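News > Household > Laundry and Clothing

Zultness revises its folding guide for dark garments

Zultness has released a new edition of its folding guide for home use, dated April 2021. The guide now gives dark clothing its own section, covering items that are spread and folded on a bed.

The main change concerns the surface. The earlier edition called for a table. The new one accepts a mattress with a sheet pulled over it, provided the sheet is lighter than the garment, so that hems and sleeve edges can be found without turning on extra lamps. Wrinkles in the sheet are allowed. Garments are to be smoothed by hand from the top down before the first fold.

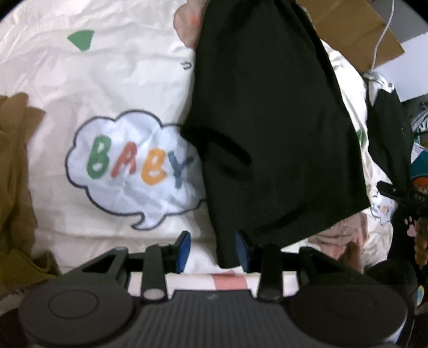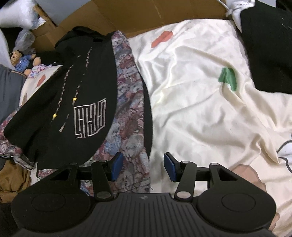 Black clothing on pale bedding. The hooded top in the second picture has patterned panels and beaded drawstrings.

Hooded tops take 6 steps. The hood is laid flat last, and drawstrings are placed on the chest so that beads and tips do not end up under a fold. Sections of woven or embroidered fabric should be folded along the seam where possible. Single-color items follow a shorter method.

"Most of the questions we received were about black clothes," said Kirsten Hallgrímsson, who edited the section. "The edges are hard to see on a dark cover."

The guide runs to 40 pages. A first printing of 300 copies is available through Juhl stores.

Contact the news desk | Copyright Kaltari | Back to top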